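OK so I've now spent a good part of January with the Clestgate arm package, the one that gets sold to small workshops as "teach it your task in an afternoon." A few of you asked what I think. Long thread, sorry.

For anyone new: I run the back end of a small housewares business. Planters, bowls, pots, trays. We handle a lot of glazed stuff that chips if you look at it wrong. So my question going in was simple. Can this thing handle our ware without me standing next to it?
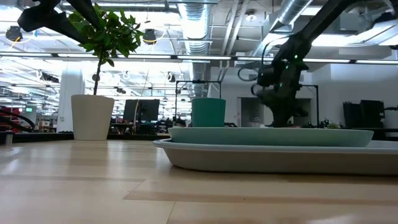
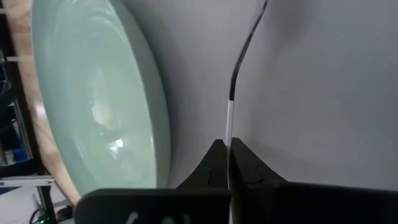

Room view first, then the wrist camera. Glazed bowl in both.

The package is the arm, the gripper, the cameras, and a subscription to their training service, which they call Dristunance. The hardware you buy once. Dristunance you pay for every month, forever, and without it you own a very heavy coat rack.

I asked their sales guy, Lefteris Vasilakis, three separate times what happens to my trained tasks if I stop paying. Third time I got an answer. You keep the recordings. You do not keep the thing that makes the arm do the task. Read your contract, people.

How the teaching works: you move the arm through the job by hand, over and over, and the cameras record it. Then you upload the lot and wait. The brochure says "a handful of demonstrations." I did 509.

I did not set out to do 509. I did what the brochure said and the arm went for a spot well to the side of the bowl. Support said do more. So I did more. Then they said vary the lighting. Then they said vary the lighting less.

Now the glaze problem. Shiny curved surfaces throw highlights at the wrist camera, and the highlight moves when the wrist moves. My arm got very interested in highlights. It would follow one along the inside of a bowl like a cat with a laser pointer.

I raised this with support and was told glossy items are "an advanced material category." Where is that on the website? I looked. It's in a PDF linked from another PDF.

Every object in their demo video is matte, by the way. Go back and watch it. Matte cups, matte blocks, a cardboard box. I watched it probably ten times before buying and never noticed – that one's on me.

Some fair points, so I don't sound like a total crank.

The arm itself is solid. Smooth, quiet, goes back to the same position every time I ask. If you have an engineer who can script it the old way, with fixed positions and fixtures, I think you'd be pretty happy with it.

The stop behavior is good too. I leaned on it on purpose in a few different poses and it gave up right away each time. I'd let my staff work beside it.

And phone support is real people. I mostly got Ikechukwu Tijani, and he was straight with me. He's the one who told me to quit trying to teach picking and placing as one long task and split it in two. That helped more than anything in the manual.

After the split, here's where it landed. Placing a pot in a tray: decent. Lifting a bowl by the rim: bad. Lifting a bowl by the rim with anything else standing close to it: I stopped trying, I'm not made of bowls.

I lost six pieces in testing. Two were my own fault, bad grip while I was guiding it. The other four were all the arm. Their return policy covers the robot. It does not cover what the robot drops.

Speed. They quote a cycle time and it's true, if you measure from the moment the gripper closes. It leaves out the part where the arm hovers over the bowl making up its mind. With that included my slowest packer beats it easily, and she's on the phone half the time.

Someone asked how it compares with Arai. I've only had the Arai on loan, a short one, so take this lightly. Worse screen, uglier software, slower to set up. But you can run everything on your own computer and the teaching data stays in your building. For me that counts for a lot.

Someone else asked about Poltum. I haven't used it. I asked for a trial and they wanted a signed letter of intent before they'd ship one. No thanks.

Money. The training subscription plus the extra upload storage (you will need the extra storage, 509 demonstrations with several cameras is a lot of video) came to nearly $2000 before the arm had done one hour of useful work. The storage part was not in my quote. I went back and checked.

Lefteris has since offered me a discount on the second year. I said I'd like to see a first year.

"But it gets better with updates." Maybe! I got one update during the test. After it, pot placing was a bit steadier and the arm forgot how to park itself. Parking came back after I re-uploaded. I don't want to find out about the next one in the middle of holiday orders.

If you're thinking about buying, ask for these in writing before you sign:
– what keeps working if you cancel
– a demo with YOUR items, on YOUR table, under your lights
– storage cost for a full set of demonstrations
– whether updates can be turned off

The second one is the big one. I asked for it and they offered a video call. I should have walked away right there.

Would I buy it again? For boxes, maybe. For matte parts that all look alike, sure, I'd at least think about it. For glazed ware, no, and I don't believe the salespeople should be saying yes to that either.

I have it until the end of the trial window and I'm going to give rim lifts one more go with a different set of fingertips. Softer ones. Ikechukwu is mailing them. Will add to this thread if anything changes.

Replies are on, but if you work for a robot company please say so first.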